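How Do You Buy a Robot? Planning and Paying for Big Equipment

For readers aged 8 to 12

Most people who see a robot for the first time want to know what it can do. The people who bought it had to answer other questions first. How much does it cost? Where will it go? Who will look after it? This page explains how a place such as Felen, a centre where people teach robots to handle everyday objects, decides what equipment to buy.

What is a budget?

A budget is a plan for money. It sets out how much there is to spend and what it should be spent on. Families have budgets, and so do schools and towns. At Felen, the budget is written once a year, in March, and it has to last until the following March.

Lindiwe Kruger is the equipment planner at Felen. Her task is to read every request and decide which ones can be paid for. "People nearly always ask for the largest machine first," she explains. "I ask them what job they would like done on an ordinary Tuesday."

Start with the job

A good plan begins with the job. Suppose that a robot must learn to pick up a cup and put it down again without knocking over the flowers beside it. It will need to be shown many times. One way of doing this is for a person to carry out the movements with grippers held in the hands. A gripper is a tool that opens and closes, rather like your finger and thumb. The movements are recorded, and a robot can learn from them later.

Hand-held grippers usually cost much less than a whole robot arm. For this reason a planner may decide to buy the grippers first and the arm in a later year.
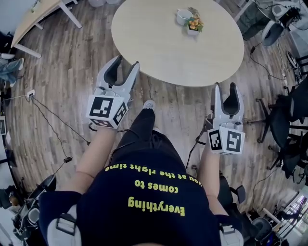
A pair of hand-held grippers in use at a round table. The patterned squares on the white cubes are markers.

The markers are part of the plan too. They are black-and-white patterns that a camera can recognise easily, so that a computer can work out where each gripper is and which way it is turned. A marker is only a printed pattern, but it must be flat, clean and exactly the right size. Felen orders spare markers with every pair of grippers.

The things people forget

When you buy a torch, you also need batteries. Robot equipment is the same, although the list is longer. Before anything is ordered, the planner writes down all the smaller items that go with it:

Cables and power strips
Straps and mounts for people to wear
Spare finger pads, which wear down with use
Tables and chairs
Everyday objects to practise with, such as cups and plant pots
A computer to store the recordings

None of these is exciting, but together they can cost as much as the main machine. If they are left out of the budget, a new gripper may have to stay in its box until there is money for a cable.

Space must be planned as well. People need room to stand and move their arms, and cables need a sensible path across the floor. Planners often draw the room on squared paper and move cut-out shapes around on it. You can try this with your own bedroom.
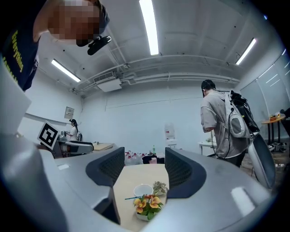
Once the list is finished, the planner asks companies for prices. A price given in this way is called a quote. Felen always asks for at least 2 quotes, so that they can be compared.

Last year the centre compared finger pads from two suppliers, Zinlow and Fulten. The Zinlow pads were cheaper, but they could only be bought in boxes of 100. The Fulten pads came in boxes of 20, and the centre expected to use around 21 in the whole year. Which would you have chosen? One box from Fulten would have been a single pad short, while one box from Zinlow would have filled a cupboard for years. Ms Kruger ordered two small boxes – a few pads too many, but a good deal less money spent.

Buying, borrowing or waiting

Buying is only one choice. Some equipment can be hired for a short time, and some can be shared. Felen shares a large robot arm with a workshop called Carhuamaca. Each place pays half of the repair costs, and the two agree in advance who will have the arm and when.

Sometimes the right decision is to wait. A request that is turned down in one year is kept on a list and read again when the next budget is written.

Words to know

Budget: a plan for how money will be spent.
Quote: a price that a company offers before you buy.
Supplier: a company that sells things to other organisations.
Running costs: the money needed to keep equipment working after it has been bought, for example for electricity and repairs.

Try it yourself

Choose a piece of equipment that your class would like to have. Write down the job it would do, then list everything else you would need in order to use it. Ask an adult to help you find two prices for each item, and add up the cheaper ones. Remember to include the running costs for a year.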